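# Cestach hand-held gripper build -- progress report to the Toditell small grants fund

29 April 2022

Prepared by Desmond Ridgeway for the build group
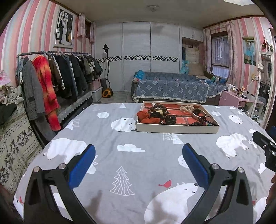 Min-kyu Son read a draft of this report and asked that it say plainly that the grippers are not finished. They work well enough to practise with, Min-kyu said, but the closing action still feels different from one unit to the next, and anyone reading a progress report should know that before they get to the spending. I agree, so it goes first.

## Where the project stands

The grant was for a set of hand-held grippers that a person can use to pick up and sort small household items, with a camera on each gripper recording the work. The recordings are meant to teach a bench arm, which we call Rulto, to do the same jobs. Rulto is the second half of the project and lives at Vaughn Boateng's garage workshop. The hand-held units are small enough to build and try out at home.

The linkages are black, held with round silver screws, and the fingers have blue pads on the inner faces. We have settled on this layout and don't plan to change it again before the end of the grant.

Sorting practice is done on a printed sheet with white bears, fir trees and red birds. The items are the ordinary contents of a bedroom: a hair scrunchie, a loop of big brown beads, dark cords in a tangle, a crumpled cloth, all in a shallow box. We tried wooden blocks over the summer and learned very little from them. A block stays the shape it was when you grabbed it. Cords and cloth don't, and those are the things Rulto will have to cope with.

## Work done this period

**Fingers and linkages.** The first linkages were printed at Vaughn's and flexed at the base under a firm squeeze. Tobias Crenshaw redrew them with a thicker web and moved the pivot holes inward. The new ones are stiffer. They are also slower to print, and we lost one overnight job to a blocked nozzle.

**Pads.** We went through three materials. The first was a foam tape that tore at the corners. The second was a silicone sheet that gripped well but would not stay glued. The blue pads are a softer rubber set into a shallow pocket in the finger, so the glue no longer carries the whole load. Khurram Mengal cuts them by hand with a steel rule and a knife. A cutting template is drawn up but has not been made.

**Trigger.** This is the part that is behind. The return spring is too strong in one unit and too weak in another, and both came from the same packet. Min-kyu has suggested going to a longer spring with less preload. We have ordered some and will test them in May.

**Camera mount.** Finished, apart from a strain relief for the cable. The cable pulled loose during a long practice run and we lost the recording from that point on. A zip tie is holding it for now.

**Recording software.** We are using Mahmoud, the small logging program Tobias wrote for an earlier project. It stamps each recording with the start time and the unit it came from. It still drops the last few seconds if you stop it too quickly, so the habit at present is to hold still before pressing stop.

## Practice recordings

The agreement asks for 3,000 usable recordings by the end of the grant. We have 909. A recording is usable if the item is picked up, moved and put down, the camera has a clear view of the fingers through the whole move, and the log is complete. Failed grabs are kept in a separate folder and are not included in the figure.

That is lower than I wanted at this point. Most of the shortfall comes from the weeks when the linkages were being redrawn -- we chose not to record with fingers we knew we were going to replace. The pace has picked up with the new ones. A comfortable session is 50 recordings, after which the hand gets tired and the grabs get sloppy. Khurram tried going well past that and most of the later ones had to be thrown out.

Beads and scrunchies go smoothly. Flat cloth is hard to start, and people tend to pinch a fold and drag it. Cords are the worst, because the ends slip out sideways past the pads. A shallow ridge along the pad edge might help and Tobias has a drawing for it, but I would like to see the spring problem fixed first so that we are only changing one thing at a time.

## Spending

Spending is within the approved amounts on every line. Filament is higher than planned on account of the reprinted linkages. Travel is lower, as people have been taking units home and coming in to Vaughn's less often. I would like permission to move the unused travel money to filament and springs. No other change is requested. Receipts are in the shared folder, sorted by month.

## Problems and risks

- The trigger springs, as above. If the longer springs don't work we will need to redesign the handle, and that would take most of the remaining build time.
- Rulto's wrist motor runs hot after a long session. Vaughn has added a fan. We don't know yet whether that is enough.
- Recordings from different homes have very different lighting. It may turn out to be useful for training, but we haven't tested it and I can't report on it.
- We are short of storage. The older recordings have been copied to a second drive kept at Tobias's place.

## Next steps

1. Fit and test the longer springs -- Min-kyu and Khurram, May.
2. Make the pad cutting template -- Khurram.
3. Fit a proper strain relief to every camera cable -- Vaughn.
4. Fix the dropped seconds in Mahmoud -- Tobias.
5. Carry on with home sorting sessions, with more cord and cloth and fewer beads.
6. First trial of Rulto on the recordings we already have, using the scrunchie and the beads only.

The trial in item 6 was meant to wait until all the recordings were in. Vaughn would prefer to run it early, so that if something is wrong with how we record we find out while there is still time to change it. Please let me know if the fund has any objection to the change in order. Otherwise we will start setting up once the springs are in.

Desmond Ridgeway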